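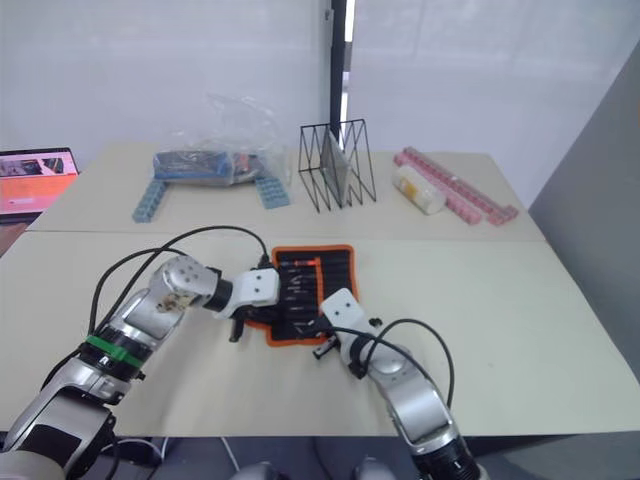 Part 2: Setting up the Gasholm bench grinder jig

If you made it through Part 1, your jig is out of the box and you've checked that all the pieces are there. Now comes the fun bit (well, I think it's fun). I've set this thing up more times than I can remember, on my own bench and on my friends' benches, and I still go through the steps in the same order every time. Set aside a quiet hour for your first go. After that it'll take you as long as a cup of coffee.

What I keep within reach

A tool roll, first of all. I used to have my chisels rattling around in a drawer and I'd sharpen one, toss it back in, and ding the edge on its neighbor. A roll fixed that. You'll also want the hex key that came with the jig, a black felt marker, a small square, safety glasses and a tub of water big enough to dunk a chisel in.

Mounting the base

1. Unplug the grinder. Yes, even if the switch is off.

2. Slide the base plate under the front feet of the grinder until the two slots line up with your bolt holes. If your grinder is a Tedesco, the holes sit a little farther back and you'll need the longer bolts from the small bag.

3. Drop the bolts in and finger-tighten them. Leave everything a bit sloppy for now.

4. Set your square against the side of the wheel and nudge the base until the tool rest sits square to it. Take your time here! A base that's off by a hair will give you a crooked edge on every chisel you own, and you'll blame the chisels. I did.

5. Snug the bolts down, one side and then the other, a half turn at a time. Check with the square again when you're done, since they love to creep.

Note: The slots are wide on purpose. If you run out of room before the rest is square, flip the plate end for end and try again. The side with the Skilex stamp normally goes toward you, but it works either way.

Setting the angle

6. Loosen the knob on the left and swing the rest up until the pointer is at 20 on the scale. This is your starting mark only. The real angle depends on how worn your wheel is, so don't go carving it into the bench.

7. Color the whole bevel of an old chisel with the marker. Pick one you don't love.

8. Lay the chisel on the rest and turn the wheel by hand (still unplugged, please) so it just kisses the steel.

9. Look at where the ink is gone. If it rubbed off near the cutting edge, you're too steep, so lower the bevel toward the wheel a touch. If it rubbed off at the heel, go the other way. You want a stripe right across the middle.

10. Lock the knob and write down the number. Mine lives on a strip of masking tape on the side of the grinder, along with notes for my plane irons and one mystery number I've never managed to explain.

Caution: Don't let the gap between the rest and the wheel get wider than 1/8 inch. A thin tool can get dragged down into a bigger gap, and that will scare you badly if it doesn't hurt you. Check it again every time you dress the wheel.

First grind

11. Plug in, put your glasses on, stand to one side and let the wheel run for a full minute before you touch anything to it.

12. Move the chisel side to side with light, even passes. I learned this from Perrine Masson, who got me started on all this, and her rule was to press no harder than you'd press a doorbell.

13. Dunk the tip often. If the steel turns blue you've cooked it, and you'll need to grind back past the color.

14. Stop when you feel a tiny burr all along the back. Stones come next, and they're in Part 3.

Note: A Trustetti wheel cuts cooler than the gray one that came on my grinder, so you can go a little longer between dunks. I'd still keep the tub close.

Before you put the chisel away, dry it off and wipe on a drop of oil.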